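Ticket 528 – Nuven hand gripper, width reading drifts after pad swap
Status: open
Opened: 2021-02-27

Hiya, me again! I've been putting the Nuven up against our older Jeruvari and it was winning easily until I changed the finger pads. Fully open, the Nuven used to read 2,004 on the width counter. Now I get 1,658, and a slightly different number each time I squeeze and let go. The Jeruvari sits happily at its usual figure on the same controller, so I don't think it's the cable.

Fingers apart over the bench, speckled black pads facing each other, two little screw holes along the top edge of the left one: 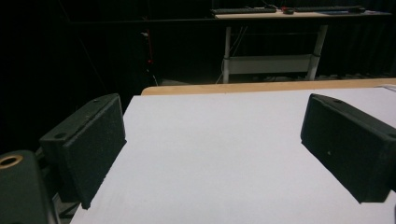

What I've tried so far

1. Power off, wait, power on. No change.
2. Re-ran the zero routine from the Urnavton tool – it finishes without an error, but the reading still wanders.
3. Put the counter limit back to 3,000 in case I'd knocked it. Same again.

Could the new pads be too thick for the stock zero? I've still got the old set and can refit them if you want a comparison.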